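Changing the finger pads on the hand gripper

Clean the old glue first. Press the new blue pad on the tip and hold it for 40 seconds. The two pads must face each other when the fingers are open.
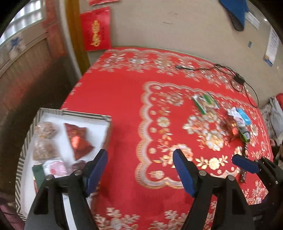

Now tighten the screws on both fingers, but not too hard - the thread is soft. Close the gripper 3 times on a small snack packet. If it slides, the pad is not straight. We check again after 500 picks.

Comments (2)

drillivov: Is same glue good for hard pads?

Pullerent: Yes, but wait longer.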